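Soundproofing a small rental stage: is it worth it?

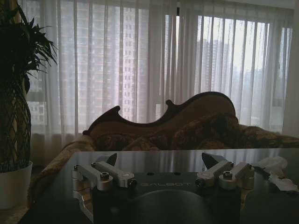 Last edited: Dec 11, 2018

clerov_grip
Hi all, hoping for some wisdom from folks who've been at this longer than me. We've taken a lease on a 900 square foot unit in Iltosach and want to rent it out for interviews and little commercials. It's a lovely space, but you can hear every truck. Do I treat the walls now or open first and see who calls?

Ibarra16
Congratulations, how exciting! Treat it now, please. I rented a noisy stage for 2 days in March and we lost half our takes, and I've never gone back (nice owners, too, which made me feel awful).

rarnia_sound
I'd go the other way, Ibarra16. Plenty of product shoots don't record a word of audio. Open up, charge a bit less, say plainly on your page that it isn't a sound stage, and put the first few months' money into good doors.

Ibarra16
Fair, but he said interviews!

clerov_grip
She, but yes, I did say interviews :) Doors first sounds doable. The quote for the walls made me want to lie down.

rarnia_sound
Sorry about that! Check the seals on the loading door while you're at it. Ours leaked for years.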